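# ¿Cajas grises para guardar la vajilla? No me convencen

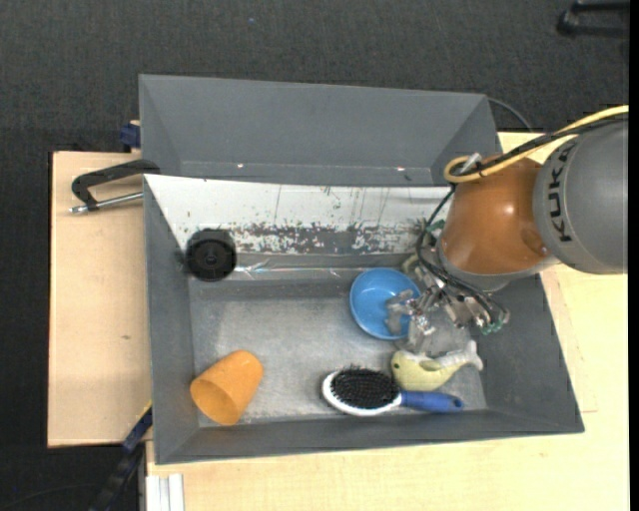
**Dusterance**, moderador del subforo Orden y mudanzas

Lunes, 16 de marzo de 2020

Llevo semanas leyendo que la caja rectangular gris lo resuelve todo. Yo lo dudo. Mirad el fondo, lleno de roces, y la banda gastada del panel blanco. Ahí un bol azul se pasea a sus anchas. ¿De verdad metéis la loza así, sin nada debajo?

---

**Famgate** escribió:

Yo sí. Tengo 4 en el trastero desde mayo y ni un plato roto. Los roces son estética, a un bol le dan igual.

---

**MacLeish** escribió:

> a un bol le dan igual

Según el bol. Un esmalte barato contra un fondo rayado se marca enseguida. Y las paredes inclinadas quitan sitio abajo – los platos llanos grandes no asientan. Devolví las mías.

---

**Famgate** escribió:

Pues pon un paño doblado. Tampoco es una obra de ingeniería.

---

**Dusterance** escribió:

El paño ocupa. Y si hay que forrar la caja, prefiero cartón, que me sale gratis en la frutería.

---

**Sketuda** escribió:

El cartón con humedad se deshace, lo digo por experiencia (adiós, ensaladera). Lo que no compro es lo de pagar 3.000 pesos por una caja «profesional». La mía, de segunda mano, me costó unos 1.055 y hace lo mismo.

---

**MacLeish** escribió:

¿Y la limpias cómo? Una superficie rascada coge mugre. Yo no volvería a meter ahí nada de comer sin lavarlo después.

---

**Sketuda** escribió:

Agua, jabón y 10 minutos al sol. Lavar la vajilla al sacarla lo hago siempre, venga de donde venga.

---

**Dusterance** escribió:

Vale, pero sigo sin ver la ventaja para boles sueltos. Para libros o herramientas, igual sí. Si alguien tiene medidas interiores del fondo, no de la boca, que las ponga. Las de la boca no me sirven.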